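Porkia Kitchen Handbook
Section 8: Fruit and Snack Table

This section covers cleaning the table, putting out fruit, using the scalloped dish, and clearing up. For hot drinks and the refrigerator, see the sections on those. The dishwasher has its own sheet inside the cabinet door.

8.1 Before you start

You will need:

A clean damp cloth and a dry one
Mild dish soap
A colander
Paper towels
The scalloped dish
Kitchen scissors (for grapes)

Wash your hands before handling fruit that has already been rinsed. If you are also opening packaged snacks, do the fruit first.

8.2 Cleaning the tabletop

1. Move everything off the table, including sealed packages and small boxes.
2. Brush loose crumbs into your hand or a paper towel. Do not brush them onto the floor.
3. Wipe the whole surface with the damp cloth and a drop of soap, working from the back edge to the front.
4. Rinse the cloth and wipe again.
5. Dry the table with the second cloth.

Note: White tabletops show every mark. Gray smudges usually come off with a second pass. Small dark specks that stay after two passes are wear in the surface and can be left alone.

Caution: Do not use scouring powder, steel wool, or the green side of a sponge. Scratches hold dirt and make the next cleaning harder.

8.3 Preparing the fruit

Grapes

1. Leave the grapes on the stem. Rinse the bunch in the colander under cold running water and turn it over once.
2. Shake off the water and set the bunch on paper towels until dry.
3. Look through the berries. Remove any that are split, soft, or leaking. A reddish-brown blush on a green grape is fine if the skin is firm.
4. If the bunch is large, cut it into smaller ones with the scissors. Cut the stalk, and leave the short branches attached to the berries.
5. Put the bunch down with room on all sides so that it can be picked up without dragging something else along.

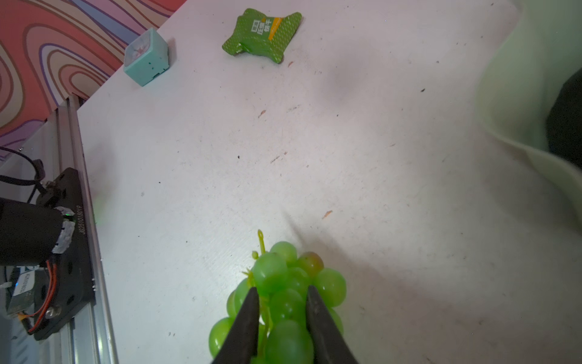
Lift grapes by the main stem when it is strong enough to hold them. If the stem is thin or dry, support the bunch from below with your other hand. Grapes that come loose go in a small bowl and should be eaten first.

Caution: Whole grapes are a choking hazard for young children. On family days, cut them lengthwise into quarters and serve them in a separate bowl.

Avocados

1. Rinse the avocados whole and rub the skin with your fingers. Dry them.
2. Press gently near the stem end with your thumb. A ripe one gives a little. A hard one goes back on the counter for a few days.
3. Put out whole avocados only. Anyone who wants one cuts it at the counter, on a board.

Strawberries

1. Keep strawberries in the refrigerator until you need them.
2. Rinse them just before putting them out. Leave the caps on while you rinse.
3. Dry them on a paper towel in a single layer.
4. Throw out any with mold, along with berries that were touching the moldy ones.

8.4 Using the scalloped dish

The dish is shallow and its edge is uneven, so anything round will roll if it is placed on the rim. Put the heavy fruit down first.

1. Check the dish for chips. Run a finger lightly along the edge. If you find a sharp spot, take the dish out of use and leave a note for Nicanor Paredes.
2. Set the dish in the middle of the table, where it can be reached from either side.
3. Lay the 2 avocados on their sides. They may overlap a little. Do not stand them on end.
4. Put a strawberry in the space beside them. It should rest on the dish itself, with no weight on it.
5. Keep the grapes on the table next to the dish. A full bunch takes up too much of it and hides the smaller fruit.

Note: If you want the grapes off the tabletop, use a second plate. The Sethi plates on the lower shelf are the right size. 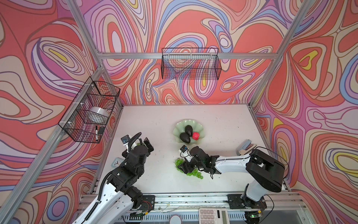

When someone takes an avocado, move the other one toward the middle so the dish stays level. Refill from the counter only when the dish is nearly empty. Adding fresh fruit on top of old fruit means the old fruit stays at the bottom all week.

8.5 Packaged snacks

1. Keep packaged snacks toward the back of the table, away from rinsed fruit.
2. Check the date on the package before putting it out. If you cannot read the label, ask someone who can.
3. Compressed biscuits are dry and very filling. Put out one package at a time, with water nearby.
4. Once a package has been opened, fold the top over and clip it. An empty or badly crumpled wrapper goes in the trash.
5. Small boxes with a clear top should be closed before they go on the table.

Caution: Biscuit packages may contain wheat, milk, soy, or nuts. Do not move biscuits to an unmarked jar. Keep the wrapper with the label until the last one is gone.

8.6 Clearing up

1. Return uncut avocados to the counter. Ripe ones can go in the refrigerator.
2. Put leftover strawberries and grapes in a covered container and refrigerate them. Fruit that has been out longer than 2 hours on a warm day should be thrown away.
3. Wash the dish by hand in warm soapy water. Use a soft brush in the grooves.
4. Dry the dish fully before stacking anything in it.
5. Clean the tabletop as in 8.2.

8.7 Common problems

Fruit flies near the table: Check for a loose grape at the back edge or on the floor. Empty the compost.

Grapes wrinkled at the stem end: They are drying out. Still fine to eat, but do not put them out for guests.

Sticky patch under the dish: Lift the dish and wipe both surfaces. Check the underside of the fruit for splits.

Section revised Monday, October 23, 2023. Replaces the July pages.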